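The snack tray, revisited

Back in December I promised a follow-up on the snack tray, and several of you have written to ask (Evdokia Theodorakopoulos twice!), so I'd better deliver before everybody forgets what I was talking about.

The short version for new readers: I got fed up with snacks living all over the bedroom. Crackers on the windowsill, half a wafer in a coat pocket, that sort of thing. So I gave them one home, a pale plastic tray on the little table by the bed, and made a rule that if it doesn't fit in the tray it goes back to the kitchen. I redid the whole thing on Sunday, cloth and all, and I'm pretty pleased with it. 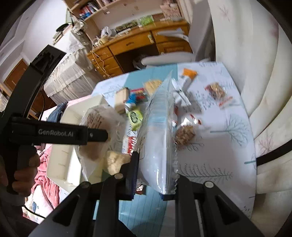
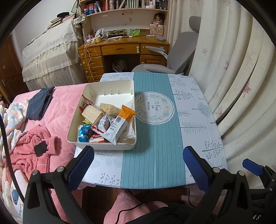 My snack tray and the table it lives on.

The tray is a Domora, by the way, bought at the Achterberg closing sale along with a lot of hangers I didn't need. I tried a round basket first and it was hopeless, everything slid to the middle and the crackers got crushed under the bars. Straight sides are so much better! Bars can stand up and lean on each other, and you can see what you've got without digging.

A few things I've learned since last time. Buy the individually wrapped stuff, even if it costs a bit more, or you'll be chasing crumbs through the quilt for a week. Bags of crackers go at the back. Anything chocolate gets eaten within 5 minutes in this house, so I've quit making room for it. And please put a cloth under the tray. Mine is the tree-branch one, with the teal runner that says "Now or never" on it, and I have to say that's a dangerous thing to read when you're deciding on one more wafer at bedtime.

Refilling takes me no time at all. I do it while the kettle boils and toss any empty wrappers as I go. I've been trying to keep each refill under 100 calories a piece, with mixed results (the bars won).

Next up is the stack of books, which keeps growing, and I'm open to suggestions. Evdokia says to give half of them away. We'll see about that.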